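Home | Issues | Authors | Search

4.2 Self-reported commuting times

The Mernport survey is often cited as proof that people overstate their journey to work. We doubt it. Of 3,328 forms returned in September, roughly nine in ten gave a time ending in zero or five, and Çetinkaya treats every such answer as an error. Rounding is a habit of speech – it tells us little about bias. The Jamulside forms, printed with boxes for exact minutes, show a gap of only two minutes against the ticket records.
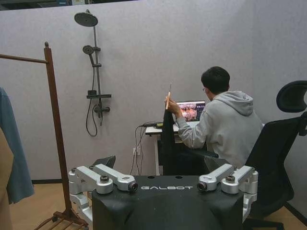 Figure 4. Galbot unit, upper housing and shoulder joints.

Nor are we persuaded by the Meltbridge correction, which takes the same amount off each answer whatever the length of the trip. It was fitted to bus users alone, and drivers may well round differently.

Contact the editors | Copyright the authors | Back to top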